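## From the bench: the great tube tidy

If you've opened the consumables cupboard at Dreltinstead lately, you'll know it had gotten away from us. Half-bags of tubes, lids with no bottoms, a box labelled "misc" inside a bigger box labelled "misc"... I finally lost my patience in December and spent an afternoon pulling the whole lot out, with Corina Onu reading me the old stock list from the doorway (she wouldn't come in, and I don't blame her).

The list said we had 4000 of the little microcentrifuge tubes. We had 411. I went through them twice, with a cup of tea in between, and got the same answer both times. So if you've been wondering why there's an order form from Sinaga stuck to the fridge, there's your answer – please don't move it, and please don't put the lunch roster on top of it again.

While I was at it I had a good think about how we leave the benches at the end of the day. Conical tubes are my particular grumble. They roll! Put one down on a smooth table without a stand and it'll go wherever it likes, usually under the centrifuge, where I then have to lie on my stomach with a ruler to get it back. A rack takes up hardly any room and it saves my knees.

The coloured racks are still my favourite thing we own, and I'd have one on every bench if the budget let me.
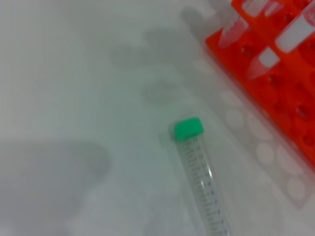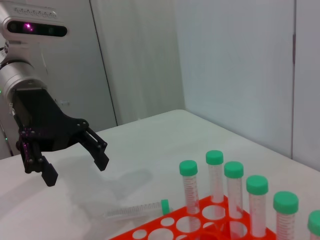

The white tabletops do show up every speck and marker smudge, so a quick wipe before you go home makes a big difference. Kiều Võ wrote back to my first grumpy email about all this to say that racks are fine, but the trouble starts when people put big tubes and small tubes away together, and could we please have one drawer for each size with the size written on the front in letters you can read without glasses. She also wanted it on record that a tube without a label is rubbish by morning as far as she's concerned, whoever it belongs to and however important they say it was.

Fair enough, and I've done the drawers. There are seven of them now, left of the sink, smallest tubes at the top. The labels are enormous. Spare caps live in the Bakberg tin on the shelf above, sorted by colour if you're feeling generous and just tossed in if you're not – I'll get to them eventually.

A few other bits while I have you. The marker pens in the mug are the good ones, so put them back with the lids on. If you take the last bag of anything, write it on the sheet inside the cupboard door. And we're sending 200 of the older screw-cap tubes over to the Flirnetbridge group, who use a different size from us now and can make use of them. They're in the cardboard box by the coat hooks, already taped, so no pinching from it.

Next on my list is the glove shelf.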